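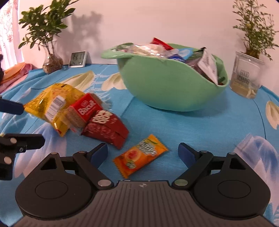 ok finger pad thread, because three people asked and my DMs are a mess. Comparing two sets of tips on the hand-held grippers, the Indik pads and the Craddock pads, same linkage, same body, same everything behind the pivots. Task is dull on purpose: pick up a wrapped snack, put it in the bowl. Orange candy wrapper with the crimped ends goes first becuase it's the one I can compare against last April's notes. Blue pads on for this round.

2/ Setup for the ones who always ask. Kitchen table at the Arnville place, flowered tablecloth left on. I've tried a plain grey mat and the numbers come out nicer and mean less. Curtains open. No extra lights.

3/ Indik pads first. Soft, bit tacky, they wrap round a lolly pretty well. Problem is letting go. You open the fingers and the wrapper hangs off one side like it's got feelings about it. Have to give it a wee shake, and a shake in a demo is a shake the policy learns. Not keen.

4/ Craddock pads are firmer. Let go clean. But on anything flat you need to come in pretty much square or it squirts out sideways. Lost one under the fridge. Still there.

5/ Count for the day: 72 grasps per set, same operator (me), same order of items. I've got the sheet, will post when I've fixed the column where I typed the pad name wrong for half a page.

6/ Things that were easy for both: candy in twist wrap, biscuit packs picked up by the short side, anything with a stiff fin seal you can pinch. Things that were rubbish for both: big puffy bags. They just fold round the finger and you can't tell from the wrist cam if you've got it or you're only leaning on it.

7/ Small clear sachets are their own category. Hardly any colour of their own so all the camera gets is whatever's inside plus a bit of glare. Grip low on the seal and the contents swing. Grip on the contents and it's solid but you need the fingers in a lot closer to the table than I like. 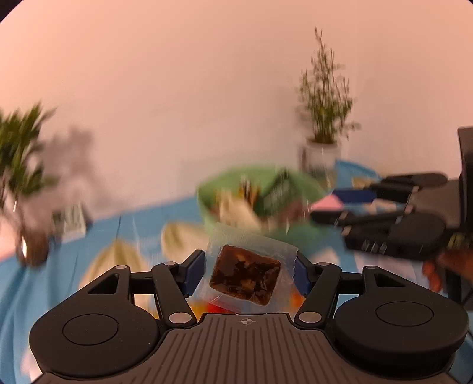
8/ So for those I've settled on gripping the contents, fingers angled in, slow close. Slow close matters more than the pad. Wish I'd worked that out before I bought the second set of pads, would've saved me the postage from Canada.

9/ Rekha Mathew asked if pad wear is a factor. Yes but later than you'd think. The old Indik set has done about 3,000 closes and the tack is mostly gone, and weirdly I like it better now. Releases nearly as clean as the Craddocks. Might be that the answer is just buy the soft ones and be patient??

10/ Linkage stuff. Check your pivot screws. One of mine had backed out a quarter turn and I spent a whole arvo blaming the pads for a wobble that was in the left finger. Dab of the blue thread stuff, not the red, you'll want it apart again.

11/ Cameras. Still on the wide lens. Yes the corners go dark, yes it bends everything. I tried the narrower one for a day and lost the bowl out the top of the picture every time I reached down. Back on the wide. Motion blur is the bigger headache, the background smears whenever I move my wrist at normal human speed. Shorter exposure helps a bit, then it's too dark by teatime.

12/ Software: recording through Flaveo, no complaints except it drops the last second if you stop too quick after release. Count two in your head before you hit stop. I've binned more good episodes to that than to bad grasps.

13/ Someone said just use suction. On a crinkly wrapper? Be my guest, send me the video.

14/ Next up is the same lot of items with the bowl moved to the other side, see if the square approach thing on the Craddocks is the pad or just my elbow. Suspect elbow tbh.

15/ Where I'm at 2019-10-25: firm pads for flat and boxy, worn soft pads for everything little. If you can only afford one set get the soft and scuff them up first. Very fine sandpaper, light hand, wipe with a damp cloth after. Dont use the kitchen scourer, I have done that one for you.

16/ Sheet is coming tonight or tommorow. Muting this for a bit, need to move the couch and then the fridge.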